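Plolis > Company > About us

About Plolis
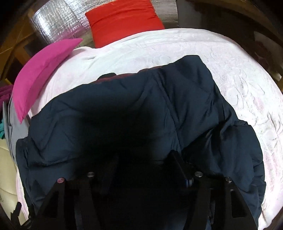 Page last changed: 20 May 2020

Hello! We're Plolis, a small software company, and what we write is the code between a gripper and whatever it's trying to get hold of. Lately that mostly means clothes. A puffer jacket spread out on a bed has seams, creases and a collar that all shift as soon as you press on them, so our planner has to keep changing its mind – and quickly.

We started out with two of us and one laptop, and there are 15 of us now. I look after Breton, our perception library, which finds edges and folds in cloth. Flisus is the planner that sits on top of it. The test suite is up to 665 cases (I wrote far too many of the sleeve ones) and it runs every night.

We moved into the Nair building in February and we love it – do come and say hello if you're passing!

Recent
Breton: better collar finding
Flisus and thick fabrics
Working at Plolis

Contact us | © Plolis | Back to top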